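**Skaton 守则**，全名《Skaton 桌面操作工位守则》，是一份给桌面机械臂工位用的操作约定，管的是桌上放什么、谁来放、手什么时候可以伸进去、一次抓取到什么程度算完，还有记录怎么写。它没有标准号，也没有哪家认证机构拿它去审过谁，可是在用小型机械臂做抓放实验的几个地方，大家已经把它当成默认的那一套了。我从头到尾跟着它改过几轮，所以这个条目写得难免偏向使用者的角度，历史部分有记错的，请直接改。

## 名称

Skaton 这个词没有什么深意，最早是 Pondedis 内部一个项目文件夹的名字。Hervé Bailly 说他当时随手敲的，后来文件夹里的东西越攒越多，再改名字反而麻烦。法语区的同事有时候写成“la Skaton”，当阴性名词用，Josiane Courtois 对此很坚持，Hervé 从来不理（他俩在邮件里各写各的，新来的人看了会以为是两份文件）。

中文里我见过“守则”“规程”“约定”三种译法。我自己用“守则”，读起来顺口。“规程”听上去像要盖章的东西，“约定”又太软，新人容易觉得可以商量。其实里面确实有不少条目可以商量，但手伸进工作区那一条绝对不行。

## 适用范围

守则写明适用于这样的工位：一张固定的桌子，一条机械臂，末端装夹爪，操作对象是人一只手就能拿起来的日常物品。碗、杯子、瓶子、带包装的小食品、小盒子，都算。刀具、玻璃碎片、装着热水的容器不在范围里，要做的话得另写一份风险评估，守则只留了一句“见本地规定”。

移动底盘不适用。双臂共用一张桌面也不适用，虽然 Nakside 那边的人一直在用它凑合。Trygve Isaksson 写过一页补充说明，讲两条臂同时进入桌面时怎么划分先后，写得挺好，就是没并进正文。我建议谁有空把它并进来吧，那页东西现在只在讨论区里能翻到。

有一点常被误会：守则不替代设备自己的安全说明，也不替代所在地的法规。急停装在哪儿、速度上限设多少、要不要围栏，先听厂家的、听当地的，守则只在这些都满足以后才开始说话。有人拿着守则去跟安全员讲“我们照着做了”，这是用错了地方。

## 历史

最早的版本是 Pondedis 的一页纸，贴在工位旁边的柜门上，内容基本是“别把咖啡放桌上”“走之前把臂收回去”之类。那时候每个人布置桌面的习惯都不一样，Anatole Sabatier 喜欢把容器放在正中间，Clotilde Coste 喜欢靠边，轮到下一班接手，光看记录根本不知道上一班做的是同一件事还是两件事。

真正逼着大家动手的，是一次数据整理。Clotilde 把攒下来的 1167 条抓放记录从头翻了一遍，想按任务归类，翻到后面发现很多条写着“已完成”，可什么叫完成，各人理解完全不同。有人觉得东西碰到杯口就算，有人要等夹爪松开，还有人要等臂退回原位。她写了一封很长的邮件（语气相当克制，考虑到她花在这上面的时间），后来守则里“终止判据”整整一节，基本是从那封邮件里搬过来的。

接着是 Josiane 接手统稿。她把原来贴柜门的那页拆开重写，删掉了所有“尽量”“一般”“最好”，理由她没写在文件里，但跟她开过会的人都能猜到。统稿花了八个月左右，中间停过一阵子，因为 Greco 的人加入讨论以后提了一大堆关于记录格式的意见。Greco 那套记录工具对字段要求很严，空着不填根本存不进去，于是守则里“不适用也要写不适用”这一条就这么来了。我刚开始觉得啰嗦，后来查旧记录的时候感激得不行！

## 主要内容

### 桌面布置

守则把桌上的东西分成两类：任务物和陪衬物。任务物是这一次要拿、要放、要碰的；陪衬物就是放在那儿的，不许碰倒，也不许挪。两类都要在开始之前写进记录，哪怕陪衬物从头到尾没人理它。
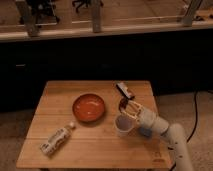 *小杯旁的夹爪；碗和横放的瓶子在桌面另一边。*

陪衬物这一条刚出来的时候挨了不少骂。Anatole 的原话我记得大概是，既然不碰，写它干嘛。可是桌面上多一只碗少一只碗，对规划路径的程序来说是两码事，对看录像做标注的人来说也是两码事。后来他自己接了一次别人的活，对着记录复现桌面，怎么都摆不像，从那以后就不说了。

布置的具体要求是这样的：

- 开口容器默认口朝上。要倒扣，在记录里写“倒扣”。
- 瓶子可以立着也可以躺着。躺着的话写清楚瓶盖朝哪个方向，以操作者坐的位置为准，别写“朝里”“朝外”。
- 带包装的物品写包装是否拆开。拆开过又折回去的，按拆开算。
- 同一轮任务里换过物品，从换的那一次起另开一条记录。
- 桌沿留空。机械臂底座那一侧的桌角，除非任务需要，什么都别放。

关于躺着的瓶子我想多说一句。守则第一版要求瓶子一律立着，图整齐。结果做出来的数据碰到躺着的瓶子就不会了，而真实的桌子上瓶子躺着太正常了。所以现在的写法是随便你怎么放，但要说清楚怎么放的。我觉得这个改动很能说明守则后来的脾气：它不太管你选什么，它管你有没有写下来。

瓶子会滚的问题也有人提过。守则没有给统一办法，只说开始之前等它停稳。有的工位在瓶子下面贴一小片防滑垫，有的不贴，都行，贴了就记。

### 人和机械臂的先后

核心规则就一句：**臂在动，手不进；手在里面，臂不动。** 谁负责喊停、谁负责放行，开始之前定好，中途不换人。一个人单独操作的时候，放行的动作必须是一个单独的按键或者口令，不许跟“开始录制”绑在同一个键上。

后半句是 Trygve 加的。他那边有段时间图省事，一个键下去又录又动，有一回他正伸手去扶一个杯子，顺手就按了。没出事，臂走得慢，他缩得快，但他当天就把键拆开了，还给所有人发了消息，连跟这事毫无关系的会计都收到了。

这一节里容易漏看的是复位。任务结束以后臂要先退到停放姿态，操作者确认了再伸手收东西。很多人觉得夹爪松开就安全了，手跟着就过去，这正是守则点名禁止的。另外，袖口要收好，挂绳工牌摘掉，长头发扎起来，这些写在附录里，但跟正文同等效力。

### 线缆

线缆单独成节，是因为吵得多。守则的说法是：电源线和信号线不得横穿机械臂的活动范围，沿地面走的线要避开人站立和转身的位置，需要跨过通道的要压住。固定方式不限，胶带、线槽、压线板都可以，每天第一次上电之前看一眼。

Greco 曾经提议规定线缆颜色，讨论了两次，没通过。Hervé 反对得最厉害，说他库房里那一箱线什么颜色都有，总不能全扔了。现在附录里留了一句“建议同一工位使用可区分的标记”，算是给双方都留了面子。

### 抓取和放置

夹爪接近物品分三段写：靠近、合拢、移动。放置也分三段：到位、松开、退离。守则要求这几段在记录里能区分开，不要求每段花多长时间。人遥控操作和程序自主执行用同一套分段，记录里另有一栏写控制方式。

往杯子这类小口容器里放东西，守则给的做法是从上方进入，指尖可以伸到杯口以下，松开以前不许横向拖动。后面这半句特别重要！小杯子轻，一拖就跟着走，甚至直接翻掉。要是位置不对，抬起来重新对，别在杯子里面找位置。从杯子里往外取也一样，先夹住再直着往上提。

碗宽，宽容度大得多，守则几乎没提什么要求，只说别让指尖刮碗底。我见过有人为了图“成功率好看”，把目标容器全换成碗的。不违反守则，可是你得在任务描述里写明目标是碗，别写个含含糊糊的“容器”，让后面的人以为小杯子也行。

### 终止判据

下面是 Clotilde 那封邮件的主要遗产。守则规定每条任务在开始之前就写好什么算完成，并且只能用看得见的状态来写。比如：

> 物品在杯内，夹爪张开，指尖高于杯口，杯子直立。

“放好了”“差不多进去了”这种话不收。中途人伸手帮了忙的，哪怕只扶了一下杯子，也一律记为“有人介入”，完成与否另写。介入的记录不用删，留着很有用，很多毛病就是从那里看出来的。

有个争议点到现在还没吵完：夹爪在杯口以内、东西还捏在指间的那一刻，算放置阶段还是算取出阶段？单看一幅静止画面是判断不出来的，往里放和往外拿，那一瞬间长得一模一样。守则目前的规定是标注者不得凭单幅画面判断方向，必须看前后。看不到前后的，方向栏写“不明”。

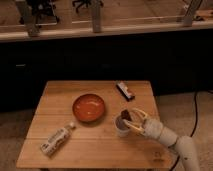
**Nakside，八月**

讨论区里有人把“不明”这一栏又翻了出来，Trygve 主持的，我也掺和了一下午，趁还记得把结论补在这儿。

大家同意的部分：方向栏写“不明”的记录，可以用来检查夹爪和容器的相对位置，不可以拿去算成功率。拿住的东西叫什么，也照看得见的写。一小块深褐色的东西，没有任务说明佐证，就写“深褐色小块”，别直接写“巧克力”。旁边放着一条包装好的巧克力也不能当证据，两件东西各记各的。我承认我以前干过这种推断，还觉得自己挺聪明。

没谈拢的部分：物品名要不要统一词表。Josiane 想要，Anatole 不想要。词表的好处很明显，搜起来方便；坏处是谁都懒得翻词表，最后大家都选排在最前面的那个词。现在的折中是名称自由写，但同一轮任务里同一件东西只能用一个叫法。你开头叫它“杯”，后面就别变成“小罐”。反过来也别为了统一硬改旧记录，改旧记录要留痕，写明谁改的、原来是什么。

还有人问同一件东西从不同角度看颜色不一样怎么办，半透明的塑料杯子尤其讨厌，一会儿偏白一会儿偏灰。回答是颜色以布置时人眼看到的为准，写在布置栏，后面标注的人照抄。如果布置栏漏写了，标注者可以写自己看到的颜色，后面加一个问号。对，就一个问号，Greco 的工具认这个。

### 食品类物品

这一节短，但问得多，我照搬现行的写法，再啰嗦几句。

用作任务物的食品，无论有没有包装，上过桌就不许再吃。装它的袋子或盒子要写上“实验用”。换班的时候交代清楚还剩多少能用，变形了的、化了的就换掉，换了要记。带包装的巧克力在热天会软，夹爪一捏一个印子，看着没什么，手感（如果你在遥控的话）差很多。八月份我们基本把它放到下午晚些时候再做，早上用别的。

夹爪指面沾了东西要擦，用什么擦听厂家的。别顺手拿酒精就上，有些软质指面受不了。擦完等干了再继续，记录里写一句“已清洁”。我见过最认真的是 Clotilde，她连擦的方向都写，这个真的不用。

### 周围环境

桌面以外的地方守则管得很少。地面平整，桌子不晃，操作者能看到整条臂，急停伸手够得着。背景里有柜子、椅子、别人的杂物，不做要求，只要在一轮任务里别大动。椅子是最常被挪的，有人坐一下就推歪了，如果镜头会拍到，挪了写一句就行，用不着推回去对齐。

桌子本身的要求是表面状态要稳定。木纹、拼缝、磨损、写过的字迹，都不必处理，但是不要中途打磨或者铺桌布。铺桌布那一条是有来历的，Hervé 有次嫌反光，铺了一块深色的布，铺完忘了说，于是那批数据前半截一个样后半截另一个样。布后来成了讨论区的头像。

## 常见误用

**把守则当验收标准。** 它不说你的机械臂合不合格，也不说你的结果好不好。有人在报告里写“通过 Skaton”，没有通过这一说，只能写“按 Skaton 守则记录”。

**只抄表格，不读正文。** 附录里的表格方便是方便，但哪些栏能写“不明”、哪些栏绝对不能，表格上看不出来。介入那一栏就不能写不明，操作者自己伸没伸手，自己总是知道的吧。

**补记。** 做完一整天再凭印象填布置栏，这种记录我宁可没有。守则要求布置栏在放行之前填完。实在漏了，就空着并注明“漏填”，别编。

**删失败。** 守则原文是“失败记录与完成记录同等保存”。掉了、夹空了、碰翻了，都留着。新人常常不好意思，做坏了就重来一遍把前面那条盖掉，带新人的人第一天就要讲清楚这件事，而且最好当着他的面自己做坏一次。

## 与其他文件的关系

Pondedis 内部还有一份设备保养手册，里面引用了守则的线缆那一节，版本比较旧，以守则为准。Greco 的记录工具说明书里有一章对照表，把守则的各栏对应到工具的字段，更新得很勤快，建议直接看那个。Nakside 的双臂补充说明前面提过了，还没有正式地位，用的时候请写明“依据讨论稿”。

## 修订

守则没有固定的修订日子，谁提了意见，Josiane 攒够一批就出一版。提意见的格式很简单：写清楚哪一条、碰到了什么情况、你当时怎么处理的。光说“这条不合理”她会退回来，我被退过。

目前挂着没处理的有：双臂说明并入正文；物品名词表；遥控操作者中途换人时记录怎么断；还有“停放姿态”要不要给一张示意图。最后这个 Anatole 说他来画，他去年也是这么说的。

## 待补

- 早期柜门那页纸的原文，谁手里有照片请传上来。
- “陪衬物”的法语对应词，现在正文里有两种写法混着用。
- 防滑垫那段缺出处。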